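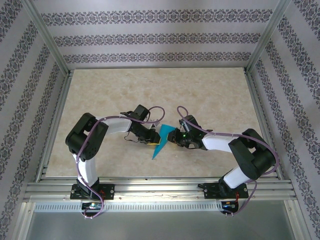
A marble pattern in beige and cream, printed on a flat panel.

The Return of Printed Marble

For years, homeowners in Genwood who wanted the look of marble had to choose between paying for the real thing and living without it. Printed panels were sold, but most looked flat and shiny, and the same vein came up again every couple of feet. People put them in laundry rooms and rentals and left it at that.

The panels have improved. Printing is sharper, the surfaces have less glare, and the longer repeats make it harder to spot where the pattern starts over. In Kikton, where many of the houses are small and the kitchens were last redone decades ago, showrooms now give printed stone as much wall space as solid stone.

Cost is the main draw. A slab of marble has to be cut, hauled, and set by a crew, and older cabinets may need bracing before they can hold it. A printed panel can often be carried in by two people and cut on site. One row house on the Tralside side of town had its counters and backsplash replaced in 3 days, with the old cabinets left in place.

Color choice has shifted too. Bright white with dark gray veins was the standard request for a long time. Buyers now ask for beige, cream, and tan, with veins faint enough to miss from across the room. Those tones hide crumbs and water spots better, and they sit well next to oak floors.

There are limits. Most printed surfaces cannot be sanded and refinished, so a deep scratch stays. Hot pans need a trivet. Seams are the weak spot, especially near a sink, and a bad one will let water in. Installers suggest planning the layout so that no seam falls within 4 inches of the basin.

Samples help, but small ones can mislead. Ask for a piece at least 32 inches long, stand it upright where the backsplash will go, and look at it in the morning and again under the kitchen lights. Cream can turn yellow under warm bulbs. If the store will lend the sample, keep it through a weekend of cooking before placing the order.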